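Desk lamp for a small desk, is the Manzano worth it?

plurano_pat
2nd August
Looking at the little blue Manzano gooseneck. The ad says it "lights a full workspace." I doubt it. The shade is small and the cord looks like a pain. Anyone own one?

tinroof227
Had mine since January. Fine for reading a letter, not for a whole desk. What I do like is the row of holes behind the shade where the socket sits, set in a ring. Whether they do much for the heat I can't say.

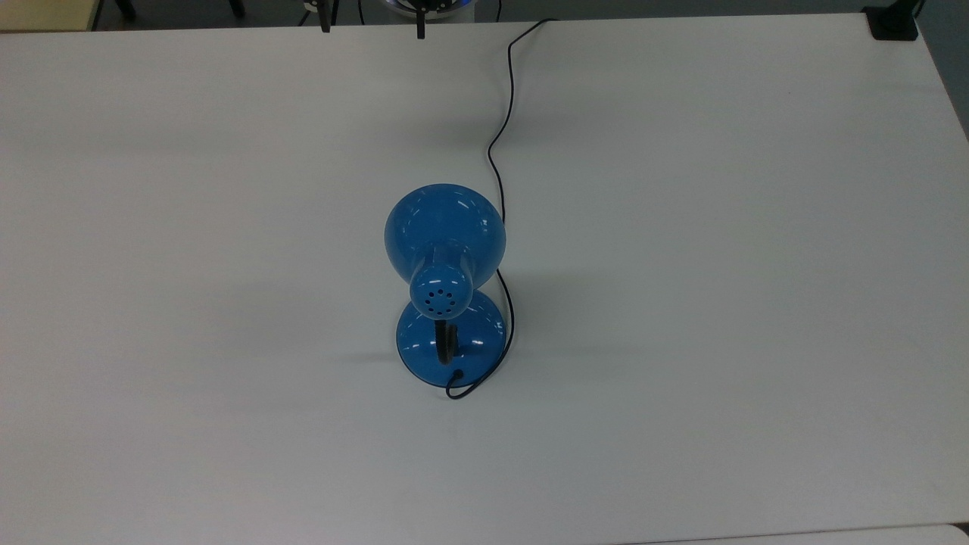
Girnberg_Gil
Holes are holes. Every cheap lamp has them. I'd want to know what bulb it takes before I paid 359 for anything with a stem that thin.

tinroof227
359?? I paid nowhere near that. Check the seller.

plurano_pat
That was the Tomusberg store, and they want 10 more for shipping. My other worry is tipping. Low round base, stem off to one side, shade hanging out over it. 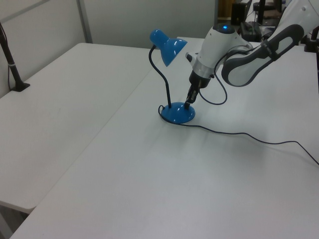
Crescencio Peñalver
Mine has never tipped, and I bend it all the way down. I think you people want to dislike it.

Girnberg_Gil
Never tipped yet. Goosenecks sag, give it 2 years.

plurano_pat
Still not sold. Does the cord come off the base, or is it fixed?

tinroof227
Fixed on mine.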